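4.2 Storage of shelled almonds on small holdings

Most of the growers we visited near Matos dry their almonds in the open and shell them by hand or with a small cracker shared between neighbours. Storage is where practice differs most. Some keep the kernels in woven sacks on the floor of an outbuilding, others use lidded metal drums, and a few leave the nuts in the shell until a buyer has agreed a price. The last group lose less to insects but need far more room, and on the older farms room is short.

We asked each grower how much of the previous crop had been thrown away or fed to animals. The answers covered 349 households. Those who stored in sacks reported the highest losses, mostly from moth larvae and rats. Drum users lost less to pests and more to mould, which several of them put down to filling the drums before the kernels had dried through. Few owned a moisture meter. The usual test was to snap a kernel and look at the break, and growers who had done this for years were confident in it.

Amândio Torres, who buys for the packing shed at Mosgate, rejects any lot with a musty smell and does not weigh it first. His records therefore leave out a good part of the spoiled crop, and we have not used them to estimate losses. They were useful for something else. They showed that lots brought down in April, after a winter in store, were turned away far more often than lots sold straight after harvest. Growers knew this and still held stock back, as the spring price is better and a household may need the cash then for fertiliser and school costs. 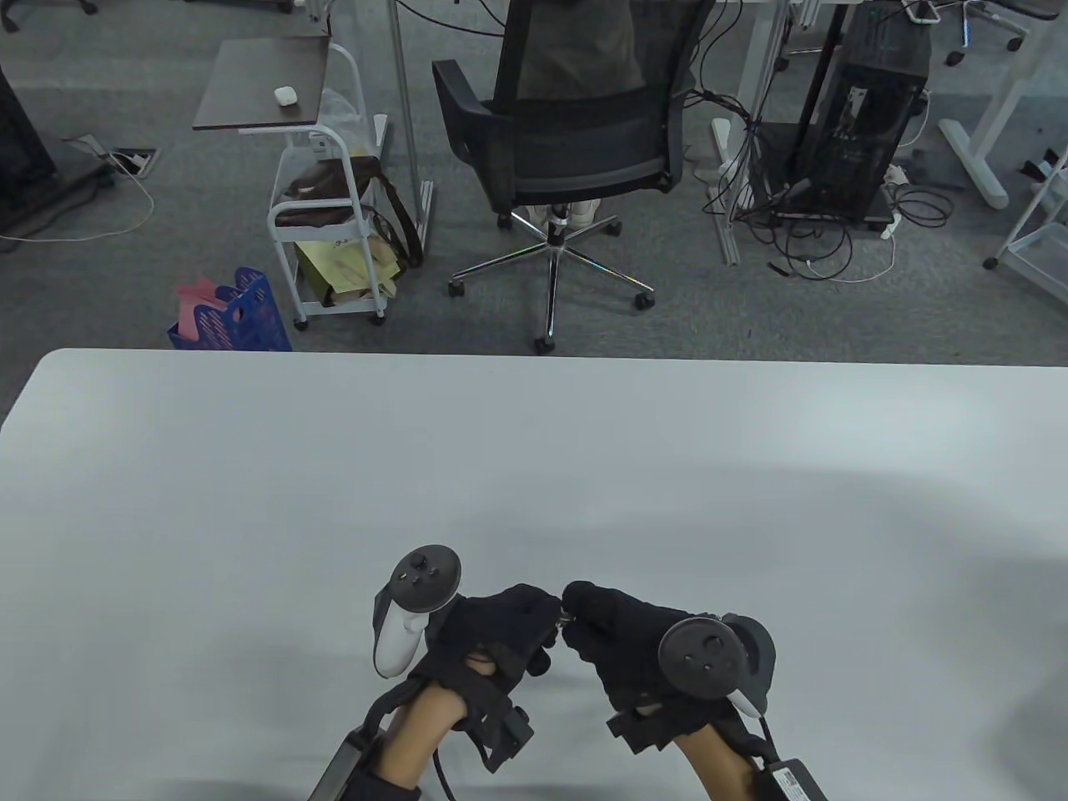 Figure 4. Hands and handheld controllers at a white table.

The spring price matters most to holdings with fewer than 400 trees. Larger growers tend to sell under an agreement made before harvest and store little beyond seed stock and what the family eats. Among the smaller holdings, the decision to store was often made late – in some cases on the day the buyer's lorry came – and the store itself had not been got ready. Sweeping out the old crop, blocking gaps under the door and raising the sacks on pallets were all described as good practice by nearly everyone, and done by rather fewer.

Variety also made a difference. The local soft-shelled type, sold under the name Rundach, cracks easily and fetches a fair price, but the shell often splits on the tree and lets insects in before picking. Growers with mixed plantings said they sold Rundach first and kept the harder nuts back. Astik, a late variety brought in by the nursery at Mosgate, keeps well in the shell. It was grown by only 9 of the households, all of them on the upper road, so we do not compare its losses with the others.

We had expected distance from the shed to count for more than it did. Farms above 600 metres are cut off for part of the winter and have little choice but to store, yet their reported losses were no higher than those lower down. Cooler stores may explain this. It may also be that these families, having always stored, take more care over drying. Our questions did not separate the two, and temperature was not recorded on any of the farms.

The figures given here are growers' own estimates, in sacks or drums, converted to weight using the usual local measure. A sack filled by one family is not always the same as a sack filled by the next. We return to this in Section 5, where reported losses are set against the kernels sorted on a smaller group of farms.

Shares 9
Comments 0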